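유자청 담그기, 처음이어도 됩니다

12월만 되면 저는 유자부터 찾습니다. 껍질을 써는 동안 온 집에 퍼지는 향이 정말 좋거든요! 작년에는 욕심을 내서 손질한 유자만 3,030g을 담갔는데, 처음 하시는 분은 1kg이면 충분해요.

준비물
유자 1kg, 설탕 1kg, 굵은소금 한 줌, 베이킹소다, 유리병. 신맛을 살리고 싶으면 레몬 하나를 더 준비하세요.

1. 병 소독하기
찬물을 담은 냄비에 병을 엎어 넣고 불을 켭니다. 끓는 물에 바로 넣으면 병이 깨질 수 있어요. 김이 충분히 오르면 꺼내서 바로 세워 두고 물기가 하나도 없을 때까지 말립니다.

2. 유자 씻기
베이킹소다로 한 번, 굵은소금으로 한 번 문질러 씻습니다. 꼭지 주변은 움푹해서 손톱으로 살살 긁어 주는 게 좋아요. 씻은 유자는 마른행주로 닦아 채반에 널어 둡니다.

3. 썰기
반으로 갈라 과육을 빼고 씨를 골라냅니다. 씨가 들어가면 쓴맛이 나니 여기서만큼은 꼼꼼하게! 껍질은 최대한 가늘게 채 썰고 과육은 굵게 다집니다. 흰 속껍질은 두꺼운 부분만 저며 내세요. 다 벗기면 힘만 들고 식감도 심심해져요.

4. 설탕에 버무리기
설탕을 8할만 넣고 골고루 섞은 뒤 한두 시간 둡니다. 즙이 배어 나와 숨이 죽으면 병에 눌러 담고, 남은 설탕으로 윗면을 두툼하게 덮습니다. 병 목까지 꽉 채우지는 마세요. 저는 이걸 잊었다가 찬장 바닥을 닦느라 고생했답니다.

5. 숙성하기
서늘한 곳에 하루 이틀 두고, 가라앉은 설탕을 한 번 저어 녹인 다음 냉장고로 옮깁니다. 일주일이면 먹을 수 있지만 저는 16일째 맛을 제일 좋아해요. 껍질은 부드러워졌는데 향은 아직 쨍쨍하고, 그 시기가 딱이에요.

6. 맛보고 농도 맞추기
유자차는 청과 뜨거운 물을 1 대 6쯤으로 시작해 입맛대로 조절하면 됩니다. 레몬을 넣은 병과 안 넣은 병을 같이 담갔다면 나란히 놓고 비교해 보세요, 이게 또 얼마나 재미있는지! 이때 숟가락 색을 달리하면 헷갈리지 않아요. 사진처럼 은색 하나, 금색 하나면 구분이 쉬우니까 은색은 기본 청, 금색은 레몬 청 하는 식으로 정해 두면 됩니다. 병에 넣는 숟가락은 꼭 물기 없이 마른 것으로 쓰시고요.

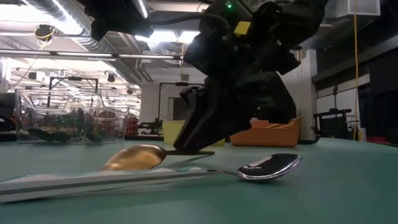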